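Home Projects Docs Datasets Contact

Skitdale two-arm bench: equipment plan and data card

3 min read · 6 comments · 4 shares

# Skitdale bench

This repository holds the equipment list, cost notes and recordings for the Skitdale tabletop bench. It is meant for groups who are planning a similar set-up and want to know what to order, in what order, and what to leave until later. The recordings are included so that you can judge the bench by the work it does.

Last revised November 5, 2018. Maintained by Gisela Orellana. Purchasing notes by Wojciech Krawczyk.

## What is in the repository

- `budget/` – spreadsheet of parts, quotes and delivery times
- `frame/` – cutting list for the aluminium framework and mounting plates
- `episodes/` – 1,676 recorded runs, both arms, fixed camera
- `notes/` – faults, repairs and spares used

## Buying the arms

Get quotes for both arms together. We bought one first and the second in March, and paid carriage twice. The second arm also came with a newer cable connector, so our spare cables fitted only one side until we ordered adaptors.

Ask the supplier for the price of a replacement gripper and a replacement elbow joint before you sign. Van Rooij quoted these on the same sheet as the arms. Dratwood would only quote them after purchase, so we left that column blank in the spreadsheet.

Allow 6 weeks for delivery and do not book anyone's time against the arrival date.

## Frame and walls

The frame is aluminium section, bought cut to length. Cutting it ourselves would have been cheaper on paper, but we had no saw that left a square end. Both arm bases bolt to plates on the front rail. Order the plates with the frame, and check the hole pattern against the arm you have in hand.

Walls and floor are cheap and should be treated as consumables. We use printed wallpaper and a marble-effect floor surface, and swap them between batches. Put a line in the budget for this – ours had none in the first version.

## Objects and furniture

Household items go on their own budget line. Set aside enough to buy duplicates of anything with a drawer or a hinge. The drawer cabinet is the item we would buy two of from the start.
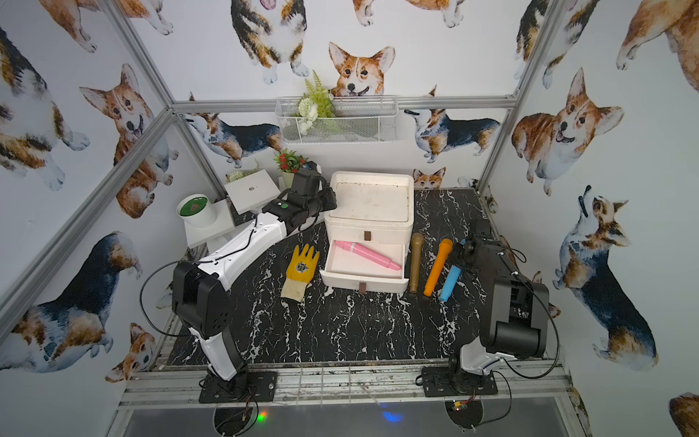 *Drawer task with the lower drawer open. Both arms on the front rail.*

## Running costs

Plan for some 1,000 runs between full checks of bolts and cables. Keep 4 spare gripper pads on the shelf. Cable slack needs looking at more often, as the arms reach towards the back of the table in most tasks.

Storage for the recordings was the largest cost we missed. The Skostov server was meant to hold a year of work and was full well before that. Price the disks at the same time as the arms.

## Known gaps

- No prices for electricity or floor space.
- Labour is not costed. Wojciech has rough hours for assembly if you ask.
- The spreadsheet does not cover import duty.
- Episodes from before the second arm arrived are not included.

## Changes and corrections

Open an issue with the row number from the spreadsheet. Quotes from other suppliers are welcome if they show the date and the delivery charge.

Previous: Frame drawings | Next: Spares list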